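Kitchen corner checklist, September
Khondokar building, second floor
Checked by: Jamila Talukder
Copy to: Shahnaz Kanagaratnam

1. Tabletop clear of crumbs and spills: OK
2. Toaster oven door opens fully and shuts flush: OK
Comment: hinge is a little stiff. Oil it at the next check.
3. Space kept on both sides of the toaster oven: OK
Comment: 6 inches is the minimum. Do not push cookware up against it.
4. Crumb tray emptied: NOT DONE
Comment: Shahnaz to do this before the oven is used again.
5. Cookware handles firm, no loose rivets: OK
6. Colander and slotted spatula free of cracks: OK
7. Outlet tested, test button trips: OK
8. Extinguisher in bracket, needle in the green: OK
Comment: bracket screws tightened. It had worked loose on the left side.
9. Small items returned to the Melon bin at end of day: PARTLY
Comment: 2 pieces missing from the list on the lid — please look in the hall closet.

Kitchen corner, white table

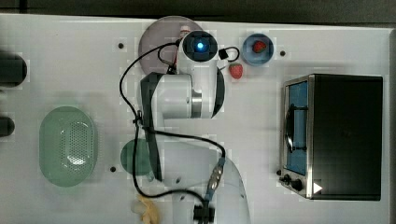
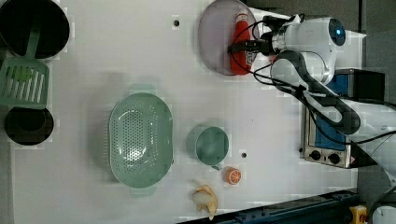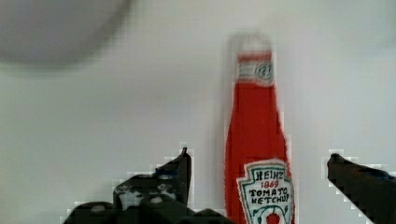
Item 10, bottles and condiments, was added to the list this time and needs a fixed rule. Caps go on tight before anything is put away, and the outside gets wiped with a damp cloth. Tall bottles like the Heinz tomato ketchup should be set well in from the table edge, with the label facing out so the next person can read it. Sticky necks attract ants, and we had them by the window in the spring. Shelf liner from Ferkska is on order, 15 feet. Until it comes, use paper towels and change them daily.

Next check: same list, plus item 4 again.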